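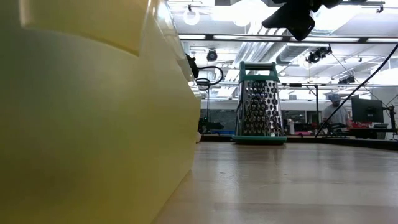 Why does the planner throw out a grasp it accepted one cycle earlier, when nothing on the table has moved?

Usually the obstacle map changed under it. Depth on shiny metal and on clear or translucent plastic comes and goes from one frame to the next, and Prasa rebuilds its collision map from the newest cloud every time it plans. A grasp that was clear in one map runs through a phantom surface in the next one. The other cause is timing: if the cloud is placed with the wrong arm pose, the gripper sees a ghost of itself and backs off from it.

August 2024, notebook, planning and perception

Picking up from the last entry. The complaint was that the arm hovers over the grater, starts down, stops, goes back up and asks for a new plan. Dwight had it down as a controller problem and I spent the morning agreeing with him. It isn't the controller. Tracking error stays flat through the whole descent, and the stop is a clean preempt from the plan monitor, reason code "path invalid". I should have read the reason code first.

Recorded one long bag with the grater and the yellow plastic both on the table and the arm doing its approach, and replayed it offline with the planner running against it. 2294 depth frames. I did the rest of the work on that one bag so the numbers below can be compared with each other. It's on the shared disk under grater_yellow_long. Don't trim it, the start has the static part I use for the baseline.

What the cloud looks like

The front face of the grater is bad in a predictable way. Raised oval holes, bright edges, dark middles. The stereo matcher locks onto the wrong hole and puts a patch of points too near or too far by one hole spacing. It's the repeating texture problem and the metal makes it worse, with the lamps overhead landing on it. The green handle is fine. The handle comes through solid in nearly every frame, and the opening in it stays open, which matters for the top grasp.

The yellow plastic is a different failure. The broad side mostly gives points at the right depth, a little fuzzy. The clear rim gives nothing, or it gives whatever is behind it. The result is a tall object whose top edge moves up and down in the map. When the rim is missing the planner believes it can swing the fingers over lower than it really can. When the rim shows up again, the same path is in collision and the monitor kills it. That is the hover.

The tabletop also throws reflections of the lights and of the grater. Some of those come back as points below the table plane. They do no harm once the plane is clipped, but the plane fit itself was using them, and it tilted slightly in the frames where the reflection was strong. Changed the fit to drop anything under the last good plane before fitting. Small change, but the plane is steady now and the grater no longer sinks into the table in the viewer.

Timing

Second cause, found by accident. I had the self filter visualization on to check something else and saw a thin shell of points trailing the fingers whenever the wrist moved. At rest it lines up. In motion it lags. Compared the cloud stamps with the joint state stamps: the cloud is stamped on arrival at the host, not on exposure. Offset comes out to 51 ms, and it is steady across the bag.

Fixed in the Wuruveo driver config by turning on the device clock and letting the driver translate it. There is a catch. After the driver reconnects, the translation starts over and takes a short while to settle, and during that time the stamps are worse than before. I added a check in the bringup script that refuses to report the camera ready until the estimated offset stops drifting. It makes startup slower. People will notice and ask, and the answer is in this paragraph.

With the stamps fixed the shell behind the fingers is gone in slow motion and nearly gone at full approach speed. I also padded the finger meshes in the self filter a little more. Left the cable out of the padding for now. The cable isn't in the robot model at all, and sooner or later it will wander through the cloud and cause the same kind of stop. Noting it so that whoever sees it doesn't start from zero.

Changes to the map

Tried the obvious thing first, a longer memory: a cell stays occupied for some time after the last hit. It fixes the rim. It also keeps the phantom patches from the grater face alive, so the grater turns into a hedgehog and no side grasp survives. Reverted.

What I have now is a vote per cell. Hits add, rays that pass through subtract, and a ray that ends with no return doesn't do anything. The old code treated no return as free space out to maximum range, and that was erasing the rim every time it dropped out. I'm fairly sure this one line was most of the trouble. It had been in there since May, when we were testing with cardboard boxes and every ray came back.

The phantom patches on the grater now die off by themselves. They jump about from frame to frame and never collect enough votes in one place. The rim is still weak, since a ray passing through clear plastic to something behind it counts as a real pass. Votes from the smooth side below hold the shape up to near the top, and the rest is covered by a fixed margin above any tall cluster. The margin is a hack. It costs us some reachable poses and it would be wrong for an object with something hanging over it.

Planning time went up, as expected, since the map update now runs before each plan. It comes to about 188 ms per cycle with the map included. Acceptable for the approach. Too slow for the last part of the descent, so in the last part I freeze the map and let the monitor check only against live points inside a small box around the fingers. Dwight doesn't like the freeze. His point is that if a hand or another object comes into the area during the descent, the frozen map won't have it. He's right that the map won't, but the monitor box still will if it comes near the fingers. Outside the box we rely on the force limit. We agreed to leave it in on this bench and not carry it over to Inddale until the box is bigger or the update is faster.

Replay results

Same bag, old code against new. The old code invalidates the top grasp again and again through the approach, in clumps that line up with the rim dropping out. The new code keeps it through the whole approach, apart from 2 stops close together near the end. Looked at both. In each the monitor box contains a few points off the top of the handle that belong to the object being grasped. The target should be taken out of the check once we commit to it, and it is, but only the segmented target, and segmentation loses the handle when the fingers cover part of it. Two ways out: grow the target mask before committing, or keep the mask from before the occlusion and carry it forward. I prefer the second and haven't written it.

All of this is replay. The arm in the bag was following the old plans, so the replay says whether the map is stable and doesn't say whether the new plans are good to execute. Nothing above should be quoted as a success rate.

Side grasp on the metal body: left disabled. The candidates score well and then sit on a face where I don't trust the depth. If somebody wants it back, the scorer needs to know how much a patch of surface has jumped around lately. The vote counts would give that nearly for free.

Loose ends

Parameter names changed. clear_on_no_return is gone and the launch file will complain if it's still set. The complaint is a warning and not an error, so read the console the first time.

The viewer colors for the votes are backwards from what you would guess, red is free. Will swap them.

Merge is on the branch vote_map. Dwight is reviewing the monitor part and I asked him to go slowly over the freeze logic, mainly what happens when a plan is canceled while frozen. I think it unfreezes. I haven't tested it.

Next: carry the mask forward, then rerun the same bag, then live runs at reduced speed with the objects where they are now. After that, move the yellow plastic nearer the grater and see how much the margin costs.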